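# House rules for recording with hand-held grippers

I get asked for these often enough that I finally typed them up – the rules we stick to when two people, or one person with two grippers, record tabletop tasks with dishes. Most of them came out of my own mistakes, so be kind!

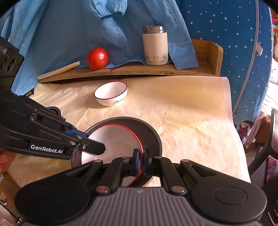 The first thing I do is write the task down in one plain sentence before anyone picks up a tool. "Lift the dish by the rim and set it down flat" is great. "Tidy up" isn't, because five people will do five different things and you'll spend your evening sorting clips (ask me how I know).

## Before you start

1. Wipe the finger pads with a dry cloth and check that they sit straight.
2. Open and close each gripper slowly, all the way, 9 times. If it sticks even once, put it aside.
3. Check every screw and pivot pin with your fingers.
4. Write the session number on the log sheet. We're on 143 now, and yes, we've had two sessions called 27.

## While you record

Hold a dish by its rim wherever you can, and let both grippers close before you lift. I like to say "closed" out loud – it feels silly for a day and then you can't stop doing it.

Keep your free hand away from the jaws. If you have to help with your fingers, go ahead and save the dish, but mark that take as assisted. Don't delete it! Karla Zavala talked me into keeping those, and they've been really handy when we teach new people.

Only one gripper leads at a time. The other one follows and holds steady. When both try to steer, the dish twists and somebody's wrist gets sore.

If something breaks, stop both tools, step back, and sweep up before you touch the log.

## Naming and saving

We use task, session, take, in that order, all lowercase with dashes. Fill in the log right after each take, while you still remember what went wrong. Our shared Kevex folder had 1695 takes in it last time I looked, and the ones with an empty notes column are a pain to use.

Next up for February: a page on swapping worn pads, once I've found where I put the small screwdriver.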